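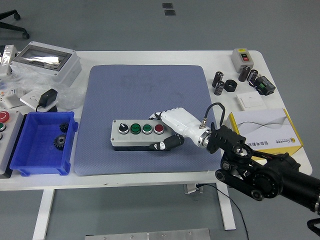
Push-button control box on the bench mat, with the hand at the end nearest the red button.

Workshop Tips: Comparing Hands and Grippers on Switches and Buttons

These notes are issued to users of the Metdale workshop who are trying out end effectors on small electrical parts. They were compiled by Sólveig Thoroddsen and were last revised in September.

Setting up the bench

Place the part under test on a textured mat at the centre of the table. A bare tabletop lets a light control box slide when a button is pressed off-centre, and the result then says more about the table than about the gripper. Bins and spare parts should be kept to the sides, out of the path of the forearm.

Leave a generous loop in the wrist cable. Before the first run, move the arm slowly by hand control to both ends of its travel and watch the loop throughout. Clear away plastic wrapping before any run that uses the camera, as reflections can upset the colour settings.

Running the comparison

Use the same control box for every hand. A box with a selector knob and push buttons in one row is well suited to the purpose: the knob calls for a grip and a turn, while the buttons require a single straight press. Allow 12 presses per button and record each one, including the misses.

The Moltstead two-finger gripper is dependable on capacitors and hexagonal nuts but awkward on knobs. The Aksoy hand turns a knob well, although its fingers should be curled fully before it approaches a row of buttons – an extended finger will often catch the neighbouring control. Users should allow 26 minutes for a full change from one to the other, including the wrist flange screws.

Care and storage

Wipe the fingertips with a dry cloth after each session. Check belt tension on the arm every two weeks. Loose screws belong in a lidded tin, and gears may be kept in an open bin.

Wistwood controllers must be powered down at the wall before any hand is unplugged. Completed record sheets are to be left in the tray beside the door by 4 p.m.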